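Skip to content
Home Talks Notes Archive Subscribe

We use cookies to remember your settings. By continuing you accept this. OK / Manage

Can It Put the Thing Away Yet? Speaker notes, 2 November 2021

[Walk on. Wait for the slide to load. It will not load the first time.]

Good morning. My title asks a question, and the answer is "sometimes," so anyone who came for the coffee can go and get it now.

I work on chores. Picking up, setting down, wiping, stacking, fetching the part from the bin and putting the wrong part back in the bin. I spent April at the Borncombe shop watching people do all of this without a thought in their heads, and then I went back to my desk and tried to get an arm to do one of them. One. I chose "pick up the block," on the theory that a person can manage it before they can talk.

[Pause. Somebody with toddlers will laugh.]

The pitch you've all heard goes like this. The arm is strong, it's accurate, it doesn't get bored, and it will load your dishwasher by next year. The first parts are true. I've been hearing the last part for 10 years, and I'm still loading my dishwasher.

So where are we? In simulation, mostly. Simulation is a wonderful place. The floor is clean, the lights never flicker, and when you drop something you press a key and it's back where it started. I would like my kitchen to work this way.

[NEXT SLIDE. Leave it up through the whole grasping section.] 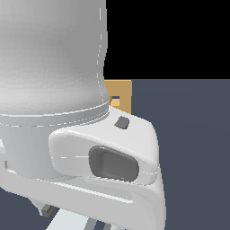
Nieminen

Ask the room: what's the job? Give them a moment. Somebody at the back will say "the robot," and they're not wrong, it's most of what there is to look at. The job is the tan block peeking out behind it on the right. White shell, big wrist, dark recess in the front of the housing, and a piece of work you could miss if you sneezed.

I like this slide for exactly that. Arms are large and chores are small. A person reaching behind a toaster moves their head, or goes by feel, or moves the toaster. When we plan a reach for an arm, the arm's own body has to be part of the plan, and so does the question of what any given viewpoint can tell you about the object. From this one you get the upper right part of a block. Fine if you already know where the block is. Simulation will tell you, if you ask it. My kitchen has never told me where anything is.

[If running late, skip to Pelley.]

Numbers, since the organizers asked for numbers. On our block task, in simulation, 61 tries, 38 good picks. I call a pick good if the block goes up and stays up until the arm stops moving. I've been told this is a generous standard. I've also been told it's a harsh one, by people selling arms.

The Pelley trial was the same idea on a real bench, sorting brackets. We got through 2 shifts. The arm did well on the brackets that lay flat and badly on the ones that leaned on other brackets — and brackets, left alone in a bin, lean. The bench crew started laying them out flat ahead of time to help. Very kind of them. It also meant that people were now doing the chore so that the robot could do the chore.

[Let that one sit. Drink water.]

Graltex, our planning code, comes in here. It tries a few different approaches before committing to one, and gives up politely when none of them look good. Giving up is the feature I'm proudest of. An arm that stops and waits costs you a minute. An arm that's sure of itself costs you a shelf.

Can machines do shop-floor chores? The same part, in the same place, all day: yes, and they have for years. A mixed bin: on a good day, with somebody nearby. Household chores? Vacuuming, if you pick up the socks first. Socks themselves, ask me again.

[Questions. Someone will ask about folding laundry. Say "no" and smile. If the demo video plays by itself, let it, the sound is off.]

Subscribe to the newsletter for new talk notes
Contact | © 2021 Nieminen | Back to top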